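Slide 6: Drodier hand against Jakell gripper

Same controller for both, 188 picks in all. Say that the arms were not retuned between objects.
Hand: better on long, soft produce. Closing is slow. Gripper: quicker, but bruises leaves at the default force.
Pause before the next slide.
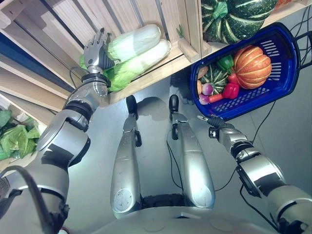
Why not fit the hand on both sides?
Closing takes two seconds longer per pick, and firm items such as onions gain nothing from the extra fingers.

Next: force limits, then the Atow camera.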